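Planning a Small Robot Arm for the Workshop or Kitchen Bench
Tips collected by Zahira Menon

Many readers write to me that they want to buy a robot arm for simple sorting and packing at home or in a small shop. My first advice is always the same: measure the table before you open any catalog. When we planned our bench at Skudlow, I drew the reach of each arm on brown paper and cut it out. On paper the arms fit very well. On the table they met in the middle, and we had to order a longer rail.

Write down the things you want to move. Put also the awkward ones on the list, such as a thin bag of snacks, a round fruit, a bottle that falls over easily. A gripper that is good for boxes can be poor for bags, so ask the seller to try your own items. Wudano did this for us without charge. Norkance wanted $150 for the same test, but they took it off the final bill.

Keep 15 percent of the budget for small parts. Cables, finger plates, screws and a tray or two never look expensive, and together they cost us $102 in the first month.

Two arms or one? If one hand must hold and the other must turn or pull, then you need two. For moving things from table to tray, one is enough, and you can leave space on the rail for the second.

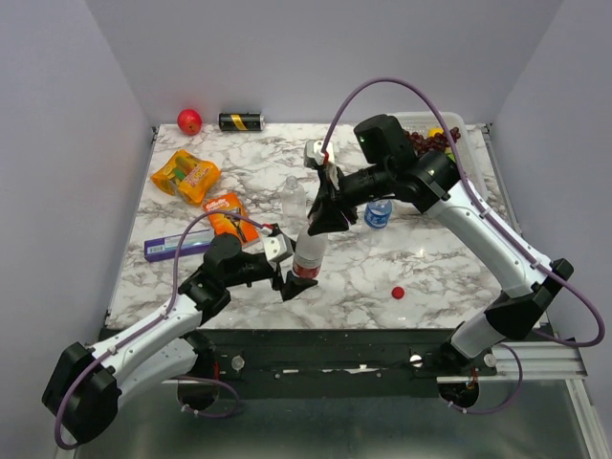 Leave slack in the cables — more than you think — and check that they can follow the arm to its farthest point. Choose a table surface which you can wipe. Before you pay, ask also how long a new gripper takes to arrive. From Sopacua it was 5 weeks, in August, and our bench stood still for all of it. Now I order the spare together with the arm and keep it in the drawer under the vise.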